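# Shrinkage test, cotton napkins, second batch

The first batch went wrong at the measuring stage, so I am starting with that. I cut sixteen napkin blanks from a printed cotton lawn, washed them, and compared them against the size I had written on the pattern. The pattern size is not the cut size. My rotary cutting drifts by up to 2 mm over a long edge, and most of the shrinkage I was trying to record was smaller than the drift.

For the second batch I marked a square inside each blank with basting thread and measured the thread marks. The raw edge can do what it likes. It frays in the wash anyway.
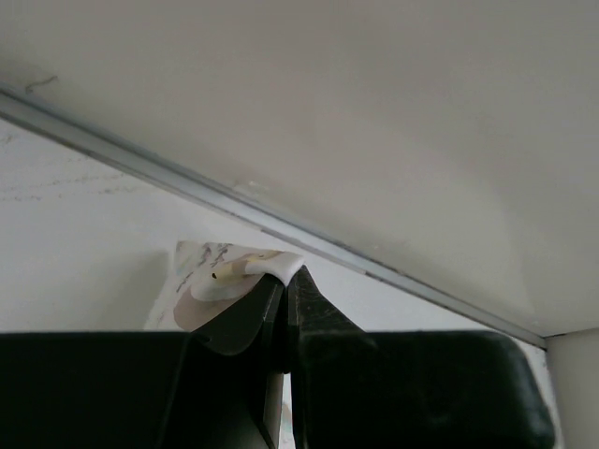 **Porton, August**

The fabric is sold by Kinsella as "lightweight lawn, not preshrunk." No figure is given for shrinkage. I asked at the counter and was told to allow "a bit," so I allowed nothing and measured it.

Method, for anyone who wants to repeat it:

- Let the cloth lie flat overnight before marking. Cloth straight off the bolt is under tension and reads long.
- Mark a 39 cm square in contrasting thread, long stitches, no knots.
- Wash on a normal cycle at 40 °C with a half load of towels.
- Dry flat, press with a dry iron, wait an hour, measure.

Pressing deserves a warning. If you push the iron along the bias you can stretch a wet lawn square into a rhombus and then hem it that way. Lift and set down. I did two of the first batch wrong and they still don't fold corner to corner.

After one wash the lengthwise direction (warp) had lost 16 mm on the marked square, a little over 4 percent. The crosswise direction (weft) had lost 7 mm, a little under 2 percent. That difference is normal, as warp threads are held tight on the loom and relax more. It does mean a napkin cut square and hemmed before washing will come out visibly oblong.

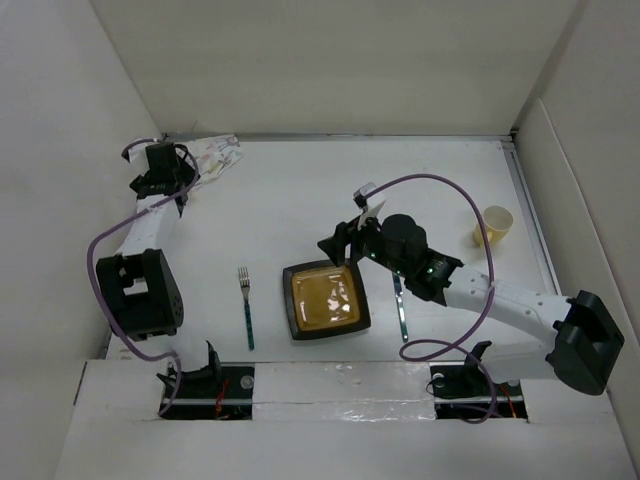 *Table things, with the cloth.*

The second wash took another 1 mm from the warp and nothing I could detect from the weft. The third changed nothing. I would call this fabric stable after two washes, and I now wash yardage twice before cutting. Nazma Mridha, who taught the hemming class I took in Posside, washes once hot and leaves it there. Her way is probably equivalent and uses less water – I haven't tested it.

Hems were the other variable. I use a 6 mm double fold with mitered corners. The thread was a polyester core spun I had on the machine already, needle size 70, stitch length 2.2 mm. With an 80 needle the holes stayed visible after pressing. On a plain white area you can see every one of them; on a busy print you would have to look. 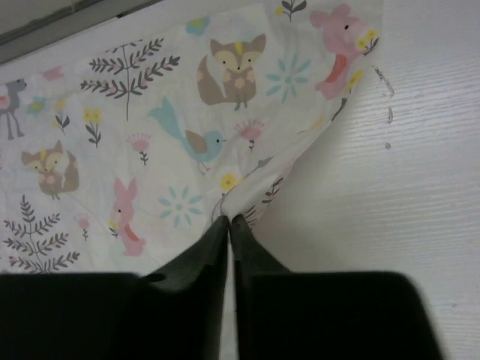

**Does it matter whether you use cotton or polyester thread for the hem?**

At this weight, only if you hem before washing. Polyester thread doesn't shrink, so the cloth pulls in along the seam and the hem ripples. On prewashed cloth I found no difference between the two.

Prasanna Siriwardena wrote in after the first post to suggest steaming the yardage instead of washing it. I tried this on one offcut. Steam alone took out about half of the warp shrinkage and the rest came out in the first wash, so it is useful for a lining you never intend to launder and not much use for napkins. 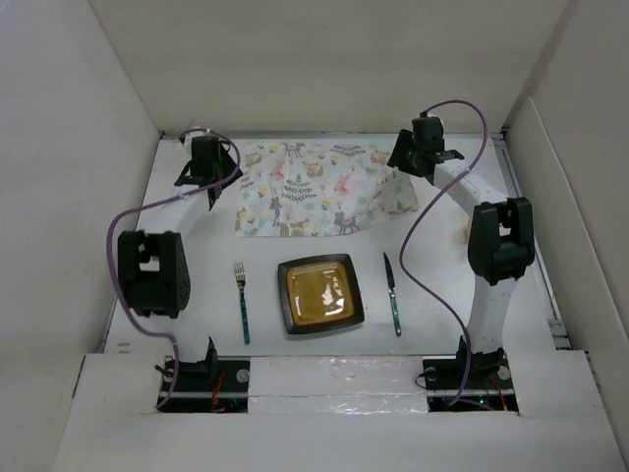 I also tried spray starch before cutting, on prewashed cloth only. It helps a good deal. The lawn stops creeping under the ruler and my edge drift went down to under 1 mm. Starch adds a little stiffness that throws off the first measurement, so put the basting marks in first if you are still testing. If you are only making napkins, starch, cut, hem, and rinse it out at the end.

Remaining to do: the same test on the Tiltunero linen, which is heavier and has a looser weave. I expect the weft figure to be larger there. The blanks are marked and the first wash goes in on Monday.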